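Search tickets Search Clear

Korkport Support – Purchasing and Equipment
Ticket: Budget for second washroom arm, Usano site
Status: Open, waiting on quote
Priority: Normal

Opened in August
We want to add a second arm for toilet cleaning at Usano. The draft budget from Gukus covers the arm and one gripper and leaves out everything else. Please check what is missing before the order goes in. The work to be covered is bowl brushing, with the seat and lid already up.

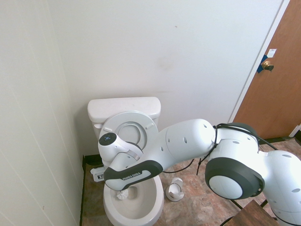

Does the budget need a line for spare brushes?
Put in 20 brushes with holders for the first order, all the same model, so the grip position does not have to be taught again.

Update, 9:40 a.m.
Went through the Gukus draft. Missing items:
– mounting for the arm base
– cable clips and sleeves
– wipe-down covers for the wrist and gripper
– installer time, 2 days

Lappalainen can supply the covers in packs of 13. One pack is enough to start. They do not stock the mounting, so that has to come from Gukus or be made locally.

Update, 2:15 p.m.
Asked Gukus to price cable routing as its own line. The cable has to reach the gripper with enough slack for the wrist to turn, and the brush has to go back in its holder at the end of a cycle. Both should be part of the acceptance test – about 100 cycles before we sign. 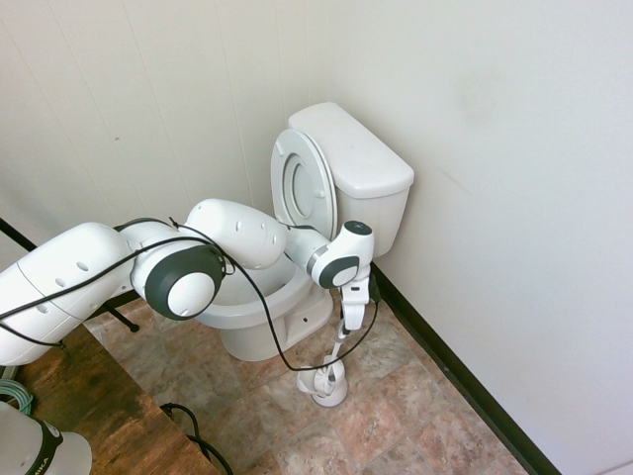 Next steps
1. Gukus to send a revised quote with mounting and cable routing listed separately.
2. Usano to measure the door opening and floor space and add the numbers to this ticket.
3. Hold the purchase order until both are in.

This site uses cookies to keep you signed in. Accept Manage settings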